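Irnlow Evening Classes
Home Textiles, Session 4: Folding Flat Cloth

Welcome back! Tonight we finally get to large pieces, and I've been looking forward to this one since February. Bring a sheet or tablecloth from home if you can. There are spares in the Barbu cupboard at the back of the room, mostly cotton, plus two lovely old linens from Prusau that everybody should get their hands on at least once.

Start with the shake. Hold two neighboring corners, lift, and let the air do the work (it really does!). Then lay the cloth down and smooth from the middle outward with flat palms. Don't tug at the edges yet. A 158 cm square is a very good size to learn on, big enough to misbehave and small enough to handle alone.

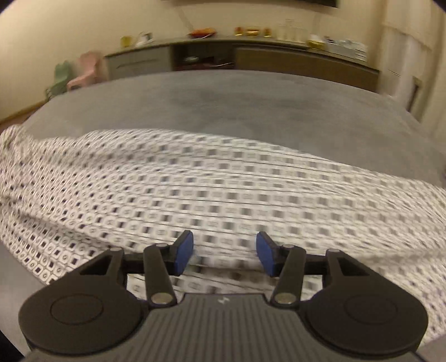 Finding the grain is my favorite part of the whole course. Threads run in two directions, and a fold that follows one of them will lie down almost by itself. On plain cloth you have to look closely, but a printed grid helps a lot: see how the rows of little dark squares on the white cloth curve wherever it folds. Smooth until your own rows run straight, and then make the first fold along one of them.

Fold in half, edge to edge, and in half again the same way. Turn and repeat until the piece fits your shelf. Press each crease with the side of your hand.

Practice for next time: fold the same piece 18 times over the week, and try it once on a bed and once on a table. Read the Iltamberg sheet on storing linen, page 2 only.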